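Section 7. Setting Up Your Lokunum Door Chime

Welcome, and thank you for bringing a Lokunum into your home! Set aside a quiet afternoon, put the kettle on, and take these steps in order.

1. Wipe the door with a dry cloth and let it sit a minute. The sticky pad likes a clean surface, and polish will spoil its grip.

2. Hold the sensor near the top corner on the handle side and mark its outline lightly in pencil. 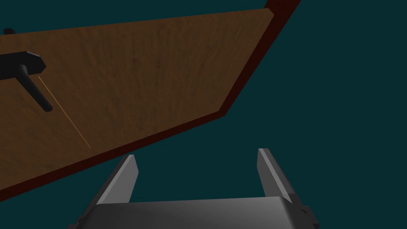 Press firmly for a slow count of 7, then leave it be – an hour is good, overnight is better.

Caution: Never use nails or screws through the sensor housing. They will ruin the battery.

3. Stick the magnet to the door trim, level with the sensor, and close the door gently. One soft chime means the two have found each other.
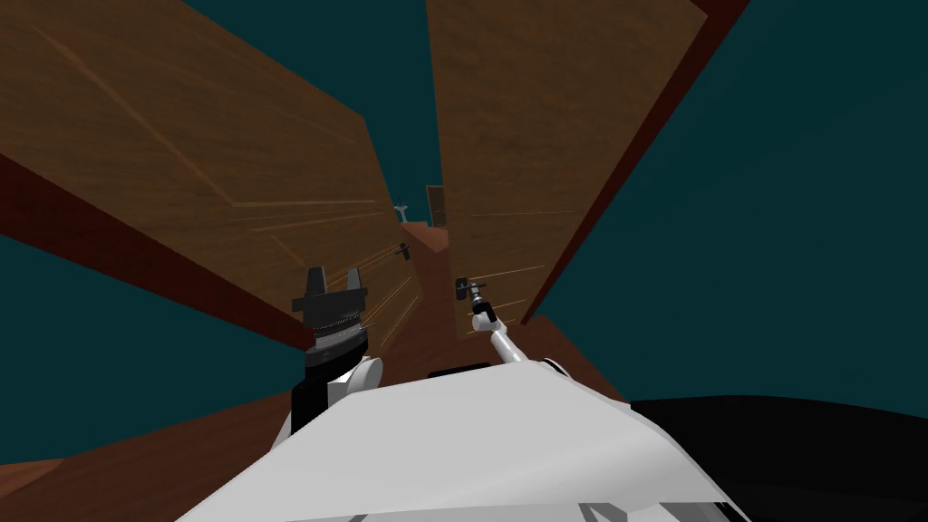 Lozano wrote to us that her chime stayed silent all through January until she put in a fresh battery, so please try that before moving anything.

Note: A battery is good for 2,000 chimes, though a busy household will get there sooner than you'd think. 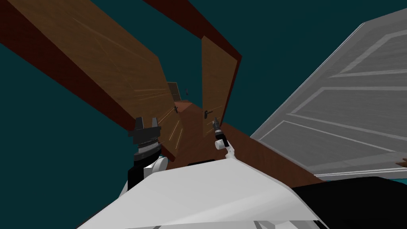 4. Choose your tune and volume

Turn the dial until you hear one you like, then press it once to save.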